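Courses > Automation Planning > Handouts > Week 2

Budgeting for a robot cell: what I wish I'd put in the spreadsheet

Notes by Dragica Mujić, updated July 24, 2025

Okay, so last time we got as far as the quote from Derix, and everyone went straight to the price of the arm. I get it, it's the fun line! But when I planned the cell at Zollau, the arm took 40 percent of the money and the rest went on stuff I'd barely thought about (cables, mounts, trays, somewhere for people to sit).

Start with the desks. Each operator needs a decent chair, a screen at a height they can live with, and room for the mouse next to whatever box the vendor ships. Put monitor stands on their own line. I lumped them under "misc" and then spent $2,000 of misc in one go.

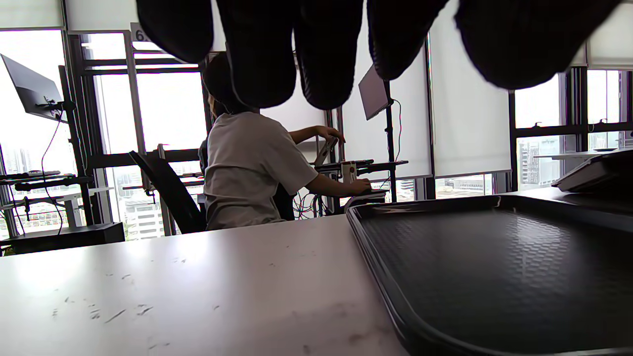
Blinds, too. If your room has big windows, ask the vendor how their cameras cope with daylight, and ask before December, when the low sun comes straight in. At Punitz they ordered theirs after install and paid for a second visit.

Then spares. Gloves and fingertips wear out, so I budget for 2 full sets per station and reorder when I open the second one. Dimitrov's price list runs to 49 lines, and most of you will need maybe the first page.

For next week: bring your draft budget with the arm line hidden, and we'll go through whatever's left.

Filed under: Handouts, Equipment & Purchasing

We use cookies to remember your settings. Accept | Manage preferences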